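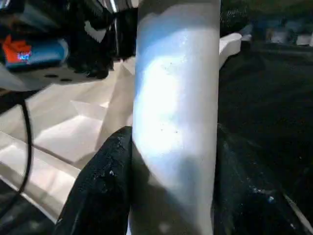
**Figure 1.** A pale cylinder with a smooth, matte surface. Small dark specks show against the brighter part.

### 4.2 Do plain surfaces really look cleaner?

Claims that pale, smooth fittings keep a workplace cleaner are common in supplier brochures and rare in the literature. The Pronham survey is the one cited most often, and it asked staff how clean a room *felt*. That is a fair question, but it tells us little about dirt.

We doubt the effect is as large as claimed. At the Monti site, 54 raters scored white and grey panels for dust under the same lamp. White panels were marked dirtier in the first round and cleaner in the second, with only a change of lamp angle in between. A specialist in colour might have predicted as much.

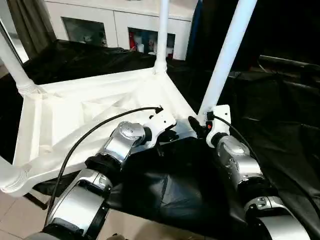

**Figure 2.** White moulded framework with ribs, sloped inner faces and grooved collars at the base of the left pillars.

Shape may matter more than colour. Ribs and grooves take longer to wipe than flat faces, yet the Drusteleck guidelines treat both as "smooth white plastic" and allow 30 seconds for either. We could find no trial behind that number – the guidelines cite an earlier edition of themselves. Until someone weighs the dust, we would treat the brochure figures with caution.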